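Filed under: Student Projects > Robotics & Automation > Kit Reviews

We use cookies to remember your preferences and see which pages get read. Carry on browsing if you're happy with that, or change your settings at any time.

Is the Zedira two-arm kit good enough for a teaching lab? Project report by Menaka Bhattacharjee

My project started as a completely different project. I was going to write a grasp planner for soft objects and then, in week two, my supervisor mentioned that the department was thinking of buying a set of Zedira kits for the second years and wanted a student to give one a proper going over first. I said yes before she'd finished the sentence. So this report is a review, really, with some experiments in it, and I've tried to write it the way I'd have wanted to read it when I was opening the box.

The kit is sold by Tralbridge, who also do the training course and the support plan. You get two arms, the bar they bolt to, a power supply, the cables and a login for the software, which is called Paduvholm (I still can't say it the same way twice). The enclosure was ours. The side panels and floor came from an older rig in the lab, and I only had to move one rail to get the bar to sit square.

Putting it together

Tralbridge's leaflet says an afternoon. It took me two, and most of the second one went on cables. The arms themselves are lovely to assemble – everything is keyed so you can't put a joint on backwards, and the screws come in little bags with the step number on. The cables are another matter. The clips that hold them to the links are a bit mean, and if you route them too tightly the wrist tugs at the end of its travel. If you route them too slackly you get loops hanging about where you're trying to work. I ended up leaving plenty of slack and keeping an eye on it. Longer cables and better clips would be top of my list for the next version.

Calibration was much nicer than I'd feared. You push each arm by hand into a set of poses, click, and Paduvholm does the sums. I did it in August with the windows open and again once the heating had come on, and I didn't need to change anything in between.

The cloth task

I wanted one task that needed both arms and that a second year would find fun, so I picked handling a pillowcase. Cloth is horrible for robots. It folds under itself, the corners hide, and the shape you planned for is gone as soon as you touch it. It's also cheap and nothing breaks when you drop it, and I think that matters a lot for a lab full of beginners.

The routine goes: find an edge, pinch it with the left gripper, pinch a second point with the right, pull them gently apart, then lay the fabric down flatter than it was. I scored a run as a success if both grippers kept hold until the laying down step and the fabric ended up with no part folded back over the middle. A bit harsh, maybe, but I wanted a rule I could apply without arguing with myself. 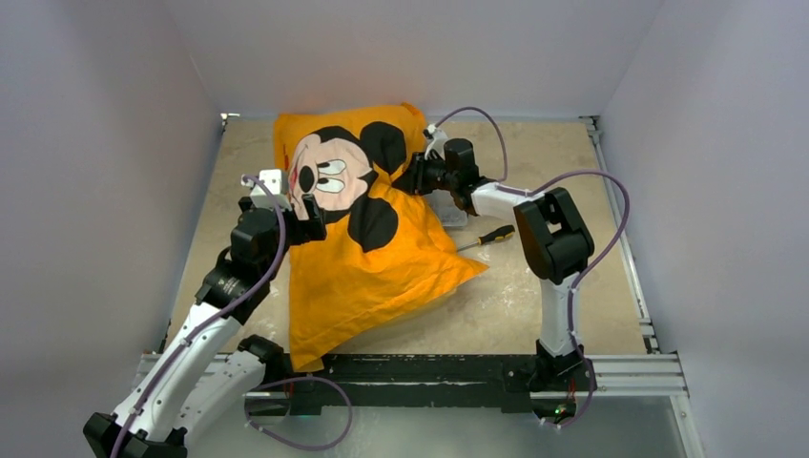

I did 83 runs with the settings as supplied and 69 of them met the rule, and I was pretty chuffed with that for a kit at this level. The failures were nearly all slips. The fingers are smooth and narrow, and on thin cotton they can close on a single layer and then lose it as soon as the pull begins. The software lets you raise the grip force, so I tried that too, but past a certain point the fabric just bunched up and came away in a lump. The default turned out to be a sensible choice and I put it back.

What I didn't manage was getting the second arm to react properly to the first. Paduvholm will happily run both arms at once, but out of the box each one follows its own script, and if the left grip moves the cloth further than expected then the right arm goes to where the corner used to be. There is a linked mode in the advanced menu. The manual gives it half a page. I got it going in the end with help from a forum post by someone at Ekanayake, who make a camera add-on for the kit, and it did make the movements look less like two strangers making a bed. I ran out of time to score it properly, so please don't take that as a result!

Would I want to be taught on it?

I asked 12 second years to have a go with no help from me beyond the printed sheet. Everyone got an arm moving and most of them had a pinch-and-lift working by the end of the session. The complaints were about the software wanting you to log in again after every break (it drove me mad as well) and about the emergency stop, which is a good big button on a lead that's much too short. We taped ours to the edge of the bench. I'd want that sorted before there are several of these in one room.

Support was good. I sent Tralbridge a grumpy message at four in the afternoon about a noisy wrist joint and had a sensible answer before I went home, with a video of where to put the grease. The spare fingers are fairly priced too, and they swap over with two screws.

My recommendation to the department is to buy the kit, skip the training course for now, and spend the difference on spare fingers and longer cables. I'd also ask for a softer finger pad. I've put my run log and the 46 lines of script I used in the shared folder, and if anybody wants to carry on with the linked mode next year, come and find me – I've got a notebook full of half-finished ideas about it and I'd like it to go to a good home.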